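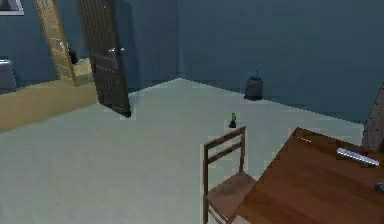

## The Tide Tables at Grullport

Erick Bakilana took over the tide office in October, on a contract that ran for one winter. The handover file was 18 pages long. Most of it concerned the stove.

The duties were simple. The gauge on the harbour wall was to be read at each high and low water and the figure entered in the book, in centimetres above datum. Once a week the figures were sent up the coast to Lodville, where a clerk named Rugemalira compared them with the printed predictions and returned a slip showing the difference. A difference under 3 centimetres was initialled and filed. Anything larger had to be explained by reference to wind or pressure.

For five weeks the slips came back with small numbers on them. In the sixth week every high water was 80 millimetres over. The pressure had been steady and the wind light and offshore, which should have brought the level down.

Erick checked the datum mark first. It was a brass bolt set into the quay, and he levelled from it to the gauge twice, forwards and back, with a closing error of one millimetre. He cleaned the stilling well and took out a quantity of weed. He checked the clock. Then he wrote "cause not established" on the slip and sent it north.

Rugemalira replied by return. The form had no provision for that entry. Would he please select wind or pressure.

He went back through the old books, which were kept in the cupboard under the stairs in order of year. It took him four evenings. The keeper before last, a man who signed only with a J, had recorded the same rise on 259 separate high waters over eleven years, always in spells of a few days, and always when the dredger Joltau was out of port. Beside each he had written "wind". On several of those dates the weather column, in the same hand, said calm.

Erick walked down to the basin. The dredger's berth was vacant. The harbourmaster's log put her departure on the morning of the first high reading.

He spent some time on the arithmetic. A hull of that size, removed from a closed basin, might lower the level very slightly. It could not raise it, and the basin at Grullport was open to the sea in any case. He did the calculation a second way and got the same answer.

The Joltau came back at noon on the Tuesday tide's successor - the book gives only the hour and the height - and the evening reading was one centimetre over prediction.

He filled in the week's slip at the kitchen table, with the stove lit. In the box for remarks he wrote the name of the dredger, looked at it, and ruled it out with a single line so that it could still be read, as the instructions required for corrections. Underneath he wrote "wind".

The slip came back initialled.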